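Training Workshop Diary — July
Entry by Esther Muriithi, Assembly Section

The morning was given to the sorting of mixed control parts returned from the Prundau panels. Mr. Ortuño asked that each type be separated before the new bins are labeled, and work at the green conveyor began at 9.
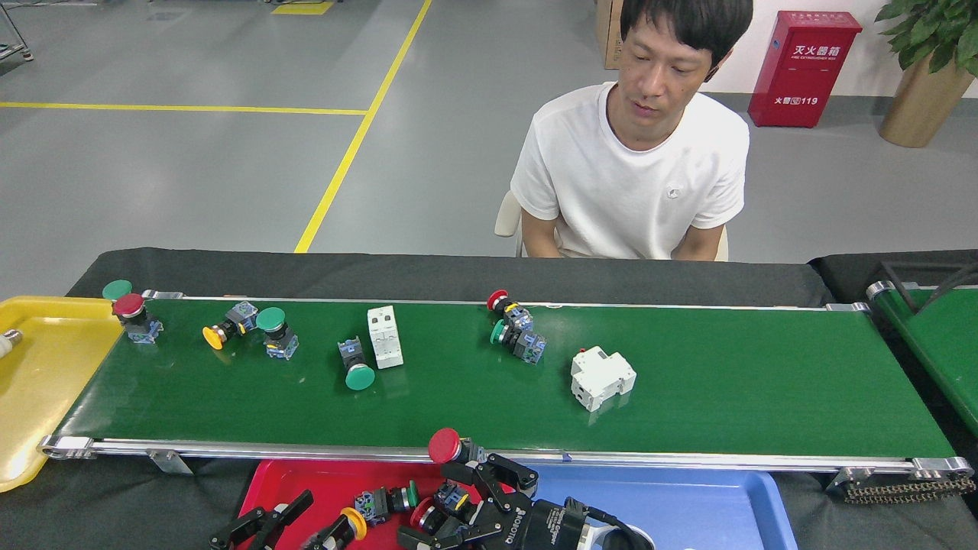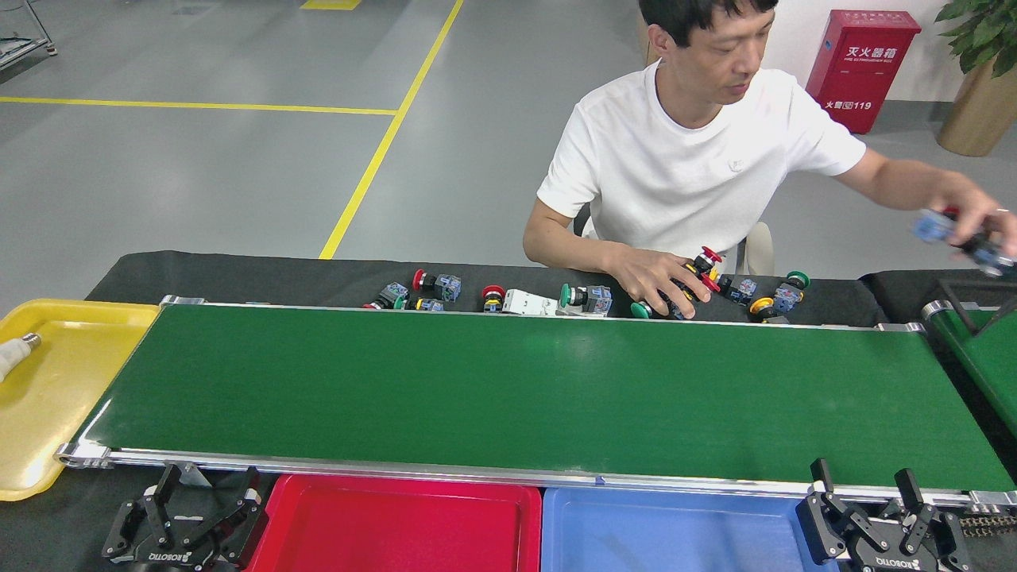 Push buttons and other small parts at the green conveyor, morning session.

The red and green buttons are the most numerous in our stock records. The yellow ones are to be kept apart for the Kaijage order — Joyce Tanui has reserved bin 15 for them. Circuit breakers are not to be stored with the buttons and will go to the electrical cabinet.

Mr. Mwakyusa requested that contact blocks remain attached until he has inspected them. I have noted this on the work sheet. The Grunitetti list still shows 33 parts without a stock number, and I shall take the matter up with Mr. Quezada after lunch.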